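Zatham trailing vine wall decals – review

10/12/2024

14 shares | 6 comments

Quick one, I've got paint drying and no time. Put these up in June, been living with them since, and people keep asking where they came from. Lulport, the home store, online. They're Zatham's trailing vine set in the green leaf version. There's a gray leaf one too, didn't look at it in person.

I used 3 packs. One would have been fine for a small patch over a desk but I wanted them running the length of the panels, up under the rail. Each pack says 208 leaves plus the stems on rolls. Plenty. I have a sandwich bag of leftover leaves in a drawer and that's after ruining quite a few.

What you get: stems as thin dark lines on a clear backing, leaves on separate sheets. You lay the stem first, then add leaves wherever you like. So no two walls come out the same, and also you have to do every single leaf yourself. Put on a podcast. Put on several.

The stems

Thin. Really thin, thinner than on the box picture, and I like that. From the doorway they read as a pencil line. They bend well if you go slow, maybe a hand's width at a time. Pull too hard and they stretch, then creep back overnight and you get a little lifted bit at the end. Happened to me on the first line. Trimmed it, stuck a leaf over the end, done.

I did mine sideways in loose curves, several lines one over another, nothing going up and down. The leaflet shows them hanging down like ivy. Didn't want that. Sideways makes a short wall look longer, I think.

Tip – draw the curve in chalk first. I used masking tape for the first line and it pulled a bit of paint off when it came away. Chalk wipes off with a damp cloth.

The leaves

Small, green, matte. Not a bright green, more like a garden leaf with dust on it. Against a pale mint-gray panel they show up without shouting. I tried one against plain white in the hall and it looked cheaper somehow, more like a sticker. So if your walls are bright white, maybe buy one pack and test before you commit.

The fiddly part is getting them off the sheet. Fingernail works, tweezers work better. The backing paper is thin and about one row per sheet wouldn't peel clean on mine, the leaf tore at the stalk end. Annoying. Still had loads.

Spacing: I started off careful with a ruler and gave up. Looks better uneven anyway. Just dont bunch them.

Sticking power

Good on smooth painted panel. No good on texture, I tried the orange peel wall by the closet and leaves were on the floor by morning. They want a clean surface too. I wiped with plain water and left it to dry right through before starting.

Four months on I've pressed down a few leaf tips and replaced maybe a couple. Whole lines have stayed put. The stretch nearest the window is the same color as the rest as far as I can tell, we'll see after a full summer.

Can you reposition? Once. The box says "repositionable" and that's generous. Second time you lift it the edge curls and it never lies down flat again.

Next to the rail

My panels have a white molded rail along the top with a faint pink stripe in it, came with the house, can't decide if I love it. I was worried about green plus pink plus mint being too much, nursery wallpaper territory. It's ok! The stripe is so pale you mostly forget it. The dark stems help, they stop everything going sugary.

Keep the top line a little way down from the rail. I ran one stem tight against the molding at first and it looked like a crack. Moved it, lost some leaves doing so.

Compared with the others

I had the Kaufmann ones in my last place. Those come as one big printed sheet, stems and leaves together, much faster, one evening. But shiny, and you can see the clear film round everything when the light comes from the side. Zatham has no film round it once it's up.

Also ordered a Grurkine sample. Nice leaf shape, awful glue. Sent back.

Lulport's page has over 700 ratings on the Zatham set and a lot of the bad ones are from people who wanted it done in ten minutes. Fair enough, it isn't that. Cost me $95 for everything with shipping, wich stung a bit for stickers.

Would I buy again? Yes, for a smooth wall in a soft color. No for texture, no for anyone in a rush (me, usually).

Wall side, with the vines running under the rail:
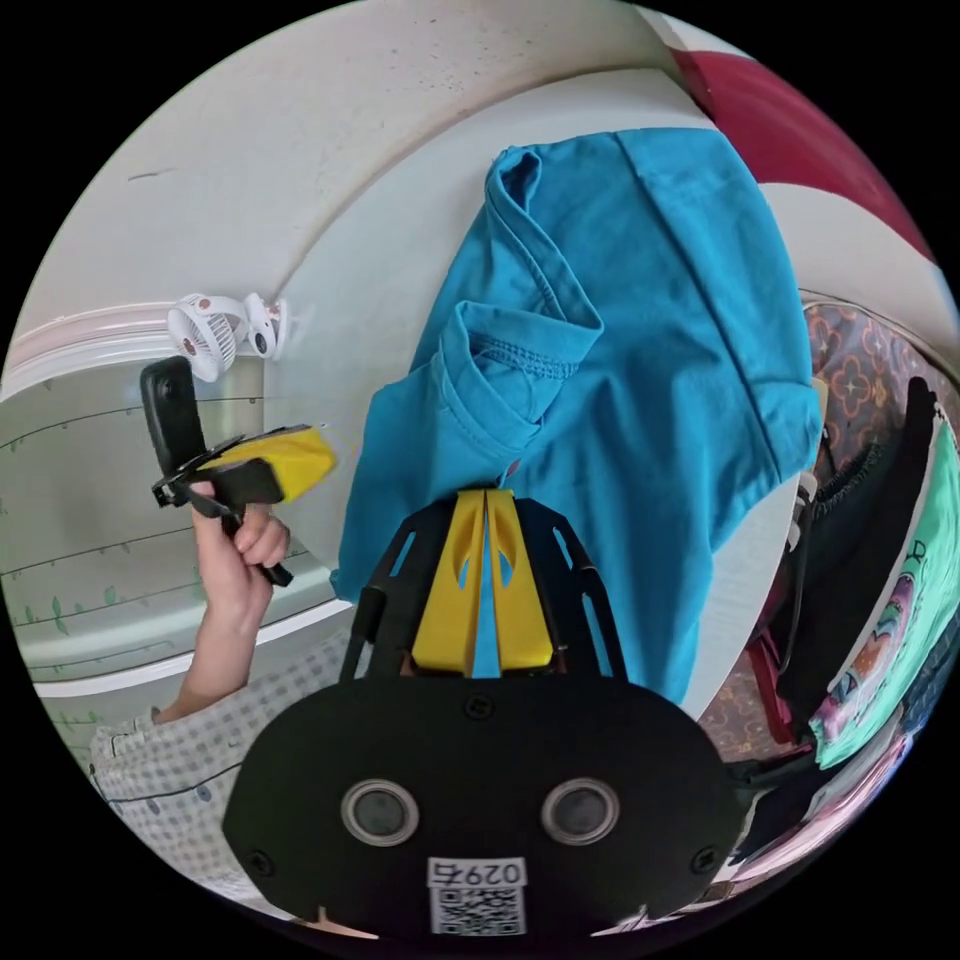

Taking them off

Only removed the ones I messed up so far. Hair dryer on low, peel slow from the stalk end, came off clean on the mint paint. Left a faint tacky line in one spot, dish soap sorted it. Will update if I ever take the whole lot down.

Share this 14
Comments (6)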